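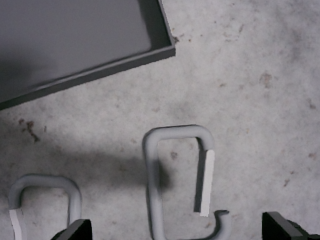
Teaching the Hook Task by Remote Control: A Walkthrough for New Operators

Welcome, and thank you for giving this a try! If you have already worked through our block-stacking page you will find a lot of this familiar, and if you haven't, please don't worry, because hooks are a perfectly good place to begin (a little fussier, I will admit, but much more satisfying once you get the feel of them). The goal is to pick up a gray hook and set it down inside the tray, over and over, while the software records what your hand does. Those recordings are what the robot learns from later.

Before you start

Open Petchrat and load the hook task from the task menu. Give it a minute on an older computer. Plug in your hand controller before you press Connect – if you do it the other way around, Petchrat will sit there politely waiting for a controller it has already decided isn't coming.

Set the motion scale to 2 for now. Experienced operators like it higher, but you will want small movements while you are learning, and you can always change it next week.

Step 1: Take a good look from the gripper view

Switch to the gripper view, which looks straight down at the floor with the two black fingers at the bottom of the window. Find the tray first, then the hooks. The tray can be turned at an angle and can run well past the edge of the view, so move the arm a little until you know where its sides really are. The arm throws a soft shadow on the floor, and the brown spots and smudges in the concrete are only part of the floor texture. You can ignore all of them.

Step 2: Choose your hook and line up

Pick whichever hook you can reach without swinging over the other one. Then turn your wrist so that the fingers will close across the rod, one on each side of it. I like to use the white band as a guide for which way the hook is facing, and I would encourage you to do the same, at least until your eye gets used to all that gray on gray.

Take your time with this part. A slow, steady approach makes a lovely recording. What we would like to avoid is a lot of dithering back and forth, since the robot will happily learn to dither too.

Step 3: Close, pause, lift

Lower the gripper until the fingers straddle the rod, squeeze the trigger gently, and hold still for a breath before you lift. If the hook swivels in your grip, carry on as long as it stays put. If it drops, press Discard and start over. Everyone discards plenty in the beginning!

Step 4: Over the rim and down

Raise the hook high enough to clear the tray's rim with room to spare, travel across, and come down inside. Open the fingers only when the hook is close to the bottom – dropping it from a height counts as a failed run, even if it lands nicely. Back straight up and press Save.

How many to record

A full set is 300 saved runs. Please don't try to do them all in one sitting. My own first set at Stovau came to 297 after review, and the three that were thrown out were all from the very end of a long afternoon, when I had stopped pausing before the lift.

When your set is done, choose Export and send it to the Skarovbridge folder with your operator number in the file name.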